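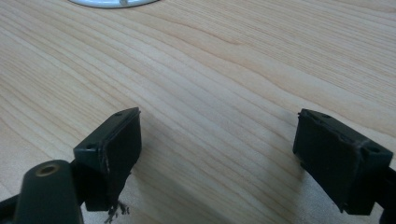
Renting a Table at Furari: Your Questions

Hello, and thanks for stopping by! We get a lot of the same questions about our shared writing room, so I've tried to gather them up. If yours is missing, please just write to us.

What kind of room is it?

A quiet one, mostly. Furari is a place to bring the novel, the thesis, the stack of thank-you cards you've been putting off since your wedding, and sit with it for a few hours. There are 17 seats, and we don't squeeze in any extras, even in February when everybody suddenly remembers their resolutions.

Do I have to be a "real" writer?

Goodness, no. One of our longest-standing members comes in to do crosswords, and we'd be lost without her. If you need a seat and some peace, you're welcome.

Can I talk on the phone?

Please take calls out in the hallway, or down in the courtyard if it's a long one. Whispering to a friend is fine - we're not monsters - but if it's turning into a proper catch-up, the Plenton café next door does a lovely lemon cake and they won't mind a bit.
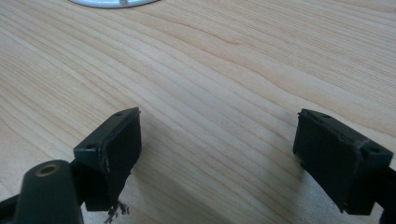
The same goes for video meetings, I'm afraid, even with headphones on. It's your side of the conversation that carries!

Can I leave my things overnight?

We have lockers for monthly members, and each one will hold a laptop, a few notebooks and up to 400 loose pages (we tested this with a very patient poet). Day visitors should take everything home. The locker code for new members is in your welcome letter, so do hang on to it.

May I eat at my seat?

Cookies, fruit, a sandwich, all fine. Hot lunches go in the kitchen, which has its own little counter and a kettle. Drinks need a lid, please.

What if I have to cancel?

Let us know by 9 a.m. and we'll move your booking to another day, no charge and no questions. After that we do have to keep the fee, although I'm a soft touch when there are sick children involved.

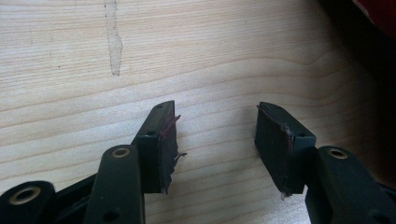
Iona Cruickshank

Do you run any classes?

We do! The Flellulis evenings are for people who'd like to write in company, with a prompt to start and a chance to read out 300 words at the end if you're feeling brave. Plenty of folks only listen, and that's perfectly all right.

Contact Furari, extension 3324 | Copyright Furari | Back to top

Last updated: February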